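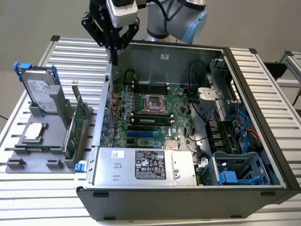

Torre Dell abierta en el banco, con el brazo encima.

Jornada de puertas abiertas del proyecto Luris, 30 de agosto. Sí, domingo. Vinieron 74 personas, casi todas por el café.

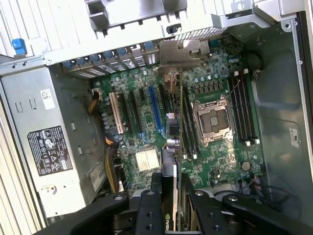
Gearóid Coughlan habló dos minutos y respondió preguntas durante una hora —la mayoría, sobre el aparcamiento—.
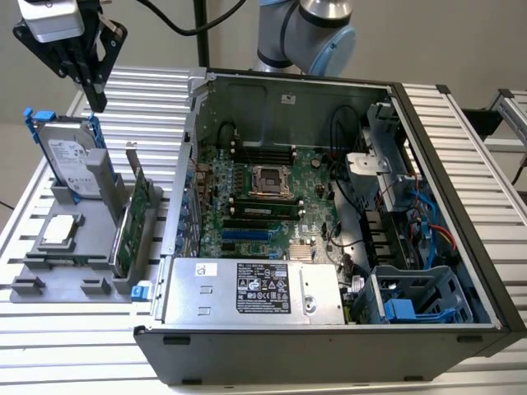 Disco duro, tarjeta y CPU en el soporte gris.

Gastamos 1000 euros, carpa incluida.

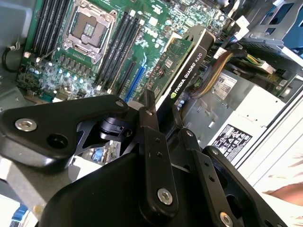
Trundska pide repetir en enero. Sérgio Correia prefiere un martes.

Contacto: oficina Luris · Volver arriba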